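Spent the morning at the Gamwood open day. Notes on the disassembly line, the teleop cell and the data side, in the order I saw them. Long thread.

Gamwood does end-of-life electronics. Small peripherals mostly: mice, keyboards, webcams, headsets. The open day was aimed at people who integrate cells, so very little slideware and a lot of standing next to fences.

Station one is sorting. Overhead camera, belt, a delta picker. It classifies by housing type and drops into totes. Nothing new in it. Rejects go to a side chute and get hand-sorted at the end of each shift.

Station two is the interesting one. A six-axis arm with a compliant wrist, a fixture that clamps the mouse by its flanks, and a tool changer with 4 positions: driver, pry tip, suction cup, cutter.

The screws are the easy part. Most of them sit under the glide feet, so the arm has to peel the feet first. They do that with the pry tip at a shallow angle and a force limit on the Z axis. If the limit trips twice, the part is flagged and leaves the cell.

The hard part is the shell seam. Clip positions differ between models and even between production runs of one model. Their library holds 166 housings. Anything outside it goes to a person.

That is where the recordings come in. They have operators open mice at ordinary desks with plastic tools, film the hands from head height, and use the footage to train the approach and twist motion. This part of the tour was in the office area, next to the planning team.

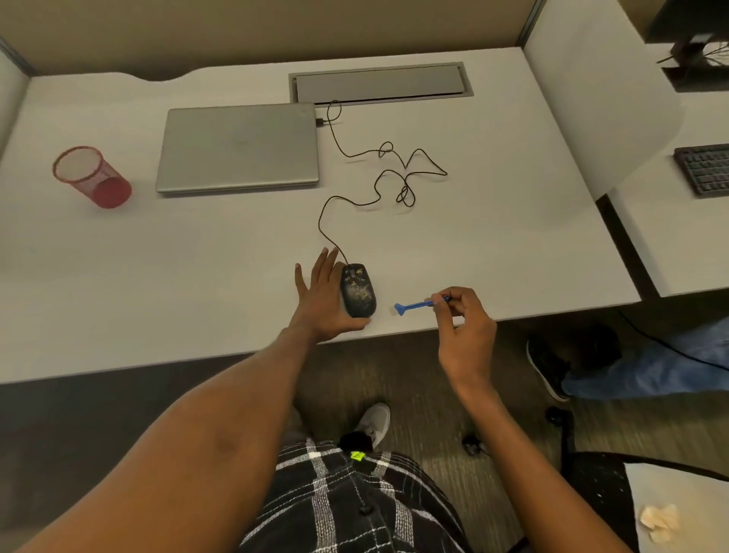 Nathalie Dewulf replied that she would have expected the recordings to be made at the cell, with the clamp in place, and asked whether hand motion on a free-standing mouse transfers at all when the fixture takes away half the movement.

Fair point, and I put something close to it to the engineer on the tour. Answer: partly. The left hand's contribution is discarded, because the clamp replaces it. What they keep is tool angle, entry point and the order in which clips are released. Forces come from a separate rig.

The separate rig is a Dremach force plate with a second clamp on top. 591 runs logged so far, all with the same plastic pry tool. They tried a metal spudger in July and dropped it. Too much marking on shells intended for regrind, and the force curves were noisier.

Cycle time on the live demo was slower than I had hoped. The arm spends most of it on re-grasp and on waiting for vision after each clip. They want to move vision onto the wrist and skip the return to the home pose. No date given.

Cables. The demo parts came in with cables already cut. On the real line the cutter does it at the strain relief, and the cable goes to a copper bin. Wireless units take a different route for the battery, which has its own enclosure and its own extraction. We saw that one through a window only.

Safety was conventional. Fence, interlocked door, light curtain at the infeed. The tool changer has a guard that slows every pick. An integrator from Trornlow asked about running it collaboratively without a fence. The answer was no, on account of the cutter.

The controller is an off-the-shelf PLC talking to a PC over a fieldbus. Motion primitives live on the robot, the learned part only selects start pose and twist profile. I liked this. When the model is unsure the cell falls back to a fixed prying sequence and logs the event.

They are aiming for 2,000 units per day across two cells. I did not see anything that rules it out, but I did not see it running at that rate either. The afternoon group gets the second cell, which was down for a gripper swap during ours.

Meijer had a table in the lobby with shell shredders. Did not stop long. Regrind samples were available in small bags, sorted by color, mostly black.

Open questions I still have: how often the clip library is updated, who signs off on a new housing, and what the fallback rate looks like on mixed pallets. I have sent these over and will add to the thread when I get numbers.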